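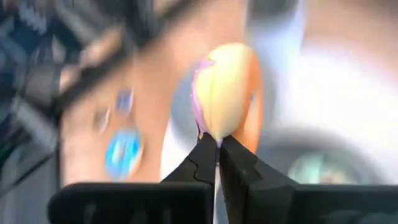 Wrist camera view of the two-fingered gripper during the Ferer trial.

Ferer has published the first results of a bench comparison between 2 sets of fingertips for its Stimlow gripper, using toy food as the test load. The report covers 3,095 grasp attempts made on a two-arm table at the company's Flulelura test site. Ferer says the tapered fingertip will ship as the default from December, with the older flat pad still available to order.

The tapered fingertip ends in a narrow contact point. The flat pad is wider and was designed for boxes and other objects with parallel sides. Customers working with small rounded parts had reported that the flat pad pushed objects away while closing, especially when a part lay against a raised rim or touched a neighboring part.

Both fingertips were run on the same arms, with the same Wumbei controller and the same closing speed. Grip force was set once at the start and left alone. Theophilus Amoah, who planned the trial, said earlier comparisons had allowed operators to tune force between runs, and the numbers could not be used afterward.

"We had good results for whichever fingertip the operator liked," Amoah said. "You can't publish that."

The tapered fingertip did better on objects resting on a plate. Ferer attributes this to clearance: the narrow tip can enter between the object and the rim without touching either. On bare wood the gap between the two designs was small, and on the largest objects the flat pad had a slight advantage in holding the object level during transfer.
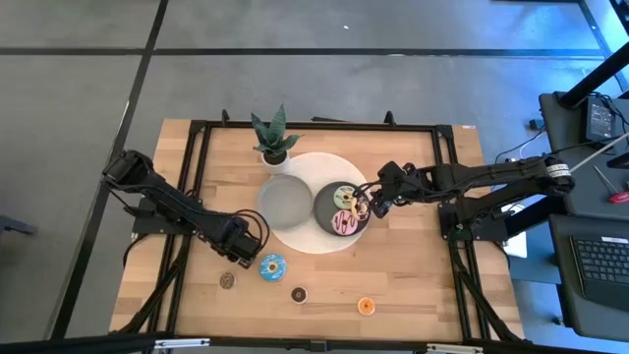

Toy donuts were chosen for the mixed layouts because they vary in size and color and tend to end up leaning on one another when placed on a plate. An object that overlaps its neighbors is a harder target than one lying alone on the table, both for the gripper and for the vision software that has to separate the outlines. The layouts also left the plates on a round placemat, and a plate that was pushed sideways during a grasp was logged as a fault even if the object was lifted.

A second part of the report deals with cameras. For 595 of the attempts, the controller was given the wrist camera only. The remaining attempts used the wrist camera together with a fixed camera covering the whole table. Wrist-only runs were slower to reach a first contact, and more of them ended with the arm backing off to look again. Once the fingers were closed, camera choice made no measurable difference.

Parviz Ebrahimi, who maintains the Wumbei software, said the wrist view loses most of its background detail at close range. The controller handles this by freezing its estimate of the object's position for the last 3 centimeters of travel. If the object shifts in that interval, the grasp usually misses. A software update that keeps the estimate live until contact is being tested, but it was not used in the published runs.

Cable routing caused the longest interruption. A loop near one wrist caught on the arm during a reach across the table, and the run was stopped while the cable was clipped back. Attempts made before the stop were kept in the data set after Akosua Adjei checked the joint logs and found no change in positioning error.

The report does not cover wear. Narrow tips put more load on a smaller surface, and Ferer has not said how often they will need replacing. Nneka Ekpo, product lead for Stimlow, said a durability test is under way and that replacement intervals will be added to the manual when it is complete. She declined to give a price for the tapered set.

Existing Stimlow grippers can take the new fingertips without other hardware changes. The gripper's opening limits must be recalibrated after the swap, and Wumbei controllers on older firmware need to be updated before the calibration routine will run.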